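Lanimville Toy Library
Progress report to the Castuva Family Fund
July 2023

Dear Elmarie,

Thank you for your patience with this one. I know it was due before the school break, and you were very kind about it on the phone. I have tried to follow the headings you sent, although I'm afraid I have wandered off in a few places, as I usually do. The spending table went to your office separately, so what follows is mostly the story behind it.

Where we are

When you last came to see us we were still lending out of the hallway on Saturday mornings, with everything in tubs stacked up against the radiator, and people with strollers had to back out the way they came in. We have now been in the two rooms behind the old post office since the spring, and I can't tell you what a difference it makes to have a door that opens wide and a floor that parents don't mind sitting down on. We are open three times a week, including one late session that goes until seven, which was the thing families asked for most often on the cards we handed out last fall.

At the end of June we had 400 member families, and between us we had made 2187 loans since the grant began. I had hoped for something a little higher on the loans. The gap is nearly all from the weeks of the move, when we were closed for longer than we had planned while the landlord sorted out the back door lock (three visits from two different locksmiths, and a part that had to be ordered twice). Since we reopened, the late session has been the busiest of the three, and we have shifted our staff hours around to match.

The rooms

The shelving from Gudico arrived in good time and went up in a weekend. It is deeper than the old shelving and it is all fixed to the wall, so we no longer have to worry about climbers. The lowest shelf is kept for things the children are allowed to take down by themselves. Puzzles and games go at adult height, in zip bags with a picture of the finished article on the front.

Stępień, the joiners on Mill Street, made us the front counter with a lower section at one end, so that a child can hand a toy back over it personally. You will remember we went back and forth over whether that was worth the extra money. I was doubtful myself, and I would like to say that I was wrong. There is a small boy who comes in with his grandmother and refuses to leave until he has passed his truck across the counter and had it stamped in, and he is by no means the only one who takes it that seriously.

The second room still needs a proper blind. It faces west, and in the late session the sun comes in so low that whoever is at the desk can't read the screen. We have a bed sheet up for now.

The catalog

This was the part of the grant I was most nervous about, and it has gone better than I feared, though more slowly. Every toy now has its own number and a card listing its pieces, and the list can be searched from home. Families can put a hold on something and pick it up at the next session. The first version of the search only worked if you spelled the toy exactly as we had spelled it, so a family looking for "train track" found nothing at all because we had filed everything under "railway." That has been fixed, and we have added plain labels such as "bath," "outdoors," "pretend cooking" and "good for two children at once."

The holds have caused some hard feelings, I should mention. The balance bikes in particular were being passed around among the same few households, who were quicker than everyone else at using the website. We now allow one hold per family at a time, with a gap of one week before the same toy can be held again. We had two complaints about the new rule and a good many thank-yous.

Repairs and cleaning

The repair bench runs on the first Tuesday evening of the month under Savvas Tzanetos, who used to service sewing machines and has the patience of a saint. Over the grant period 19 toys came back to the shelves that would otherwise have been thrown away, among them the big marble run that I had already written off in my own mind. Savvas keeps a notebook of which parts fail, and we have begun to use it when we buy. We won't be getting any more of the ride-on cars with the snap-in axle, however cheap they are.

Cleaning takes more of our time than any other job, and I would ask you to keep that in mind when you look at the staff hours. Hard plastic is quick, and gets a wipe and a rinse between loans. Wood is wiped with a barely damp cloth and stood on edge to dry. Costumes go through the machine together once a week. Anything with a battery compartment is opened up and looked at every time, after an unpleasant surprise with a leaking toy phone in the winter.

The baby and toddler collection

Your fund asked us to do more for the under-twos, and I'm glad you did, because it was a thin corner of our shelves. We bought stacking toys, rattles, rings, board books and a good range of soft toys in different shapes. We also put together 14 baby bags, each with a mix of hard and soft things in it, and these go out for a month at a time instead of the usual two weeks. They are hardly ever in the building. The waiting list for them runs into the early fall, and I would dearly love to make up more.

The soft toys took some thought. Several people advised us against lending plush at all, on the grounds of washing, and for a while we didn't. Then the health visitor who drops in on Tuesdays pointed out that a fluffy toy is often the first thing a baby will reach for, and that many of our families don't have much of that kind at home. So we settled on a rule: surface-washable plush stays here for play at the table, and only machine-washable plush goes out in the bags. It means two sets of labels and a certain amount of muttering on wash day, but it has held up well.
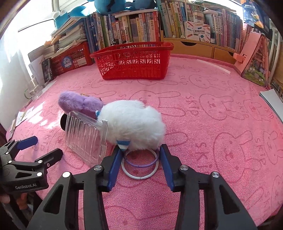
What has not gone so well

We had planned a delivery round for families without a car, using a borrowed van, and it has not happened. The insurance quote came in far above what we had budgeted, and I didn't feel able to move money from elsewhere without asking you. A small trial is running instead with pick-up from the school office at Lanimville Elementary, with the secretary's blessing, and eleven or so households seem happy with it so far. I would like to talk with you about putting the van money toward a second pick-up point on the east side of town.

Late returns are also still a headache. We don't charge fines and I don't want to start, but reminders by text message have helped less than I expected. A phone call works every time, and takes half a morning.

The next six months

We would like to get the blind up, extend the school pick-up if you agree, and make another set of baby bags before the cold weather. Savvas has offered to teach a short evening class on mending toys at home, which would cost us very little apart from glue and coffee. I will send you dates once he has looked at his calendar.

Do come by if you are over this way. The late session on Thursday is the best one to see, and there is parking behind the bakery after five.

With warm thanks from all of us at the Toy Library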